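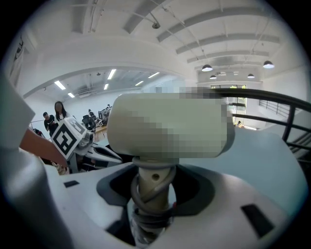
3.2 Cables at open collars

Cable runs inside a closed duct were left out of the survey. We looked only at places where a cable can be seen and reached by hand without removing a cover, and at Lisstead these were mostly joints and collars. Figure 3 gives a typical case: dark grey cables are coiled around a slim cream-coloured neck and go down through an oval collar, with more bundled cable below.

Each run was given one of two labels. A run was "coiled" if it made at least one full turn around its support, and "straight" if it did not. Of the 309 runs recorded at Herkside and Lisstead, 113 were coiled. Runs that changed label between visits were entered under the label from the first visit.

Coiled runs took longer to wipe down — dust settles between the turns, and a flat cloth does not reach it. We used the narrow brush from the Nenia kit for these and the cloth for everything else. Glossy white covers next to a run were wiped last. Marks left on them by the brush were noted on the sheet but not scored. Ties were not replaced during the survey, which ended in September 2022.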